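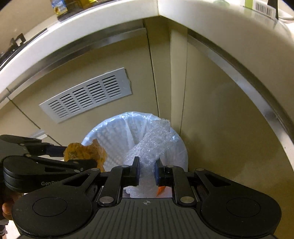 Two hand-held grippers over a lined bin, with a yellow wrapper in the left one.

Hand-held grippers: questions we keep getting

Last changed 5 Feb 2021

Why did you test these at all?
Tresari wanted to know whether hand-held grippers were worth buying for collecting demonstrations, or whether we should carry on steering the arm by remote. The sales talk is that anyone can pick one up and produce good data the same morning. We doubted it, and still doubt about half of it.

Which job did you choose?
Putting rubbish in a bin inside a kitchen cabinet. Makers like to show their grippers stacking cubes, and cubes are easy. Wrappers and bubble wrap change shape when you squeeze them, and a cabinet leaves little room for your elbows.

Did two grippers beat one?
On some tasks. Holding a bag open with one while dropping something in with the other is hard to do any other way. For plain dropping, the second gripper mostly got in the way of the first. Duarte Paiva thinks this is a matter of practice. Olga Vieira ran the same sessions and thinks the bodies are too wide for cabinet work. I side with Olga, but we haven't measured it.

Are the blue pads any good?
Better than I expected on thin film. They are less good on small hard things, which tend to end up at the very tip of one pad. If you are pinching anything smaller than a bottle cap, practise first and check your recordings before you trust them.

How many demonstrations did you record?
Nearly 1,000, of which we threw out 38 for lost tracking. We also kept a fair number that I would call ugly: hesitations, second tries, a gripper knocking the counter edge. Whether ugly ones help or hurt the trained policy is argued over here most weeks.

Is the wide-angle view a problem?
It bends straight edges badly, so a countertop comes out like a horseshoe. People find this alarming and the training code doesn't seem to mind. What does matter is how much of the picture the gripper itself takes up. Ask for sample footage from the wrist before you pay for anything, and ask for it from inside a cupboard.

Does what you record by hand carry over to the arm?
Partly. A person's wrist gets into positions our arm can't reach, and you only find out at playback. Henrique Baptista wrote a check that marks those recordings, and we now run it the same day. Anyone who says the transfer is free should be asked which arm they used and how it was mounted.

How does it compare with the Custivell controller?
The Custivell is slower and more tiring. It also never records a move the arm can't make. For work in tight corners I would still choose it. For open tables the hand-held ones win easily.

How long before a new person is useful?
Rosário Peixoto needed 2 sessions. I needed 4 and was bad-tempered for most of them.

Will you be buying more?
Not yet. We want to repeat the bin task in August with narrower fingers, if the workshop can make them.

Can I have the data?
Ask Celeste Carvalho. Please say which task you want, as the folders are large and the names are a mess.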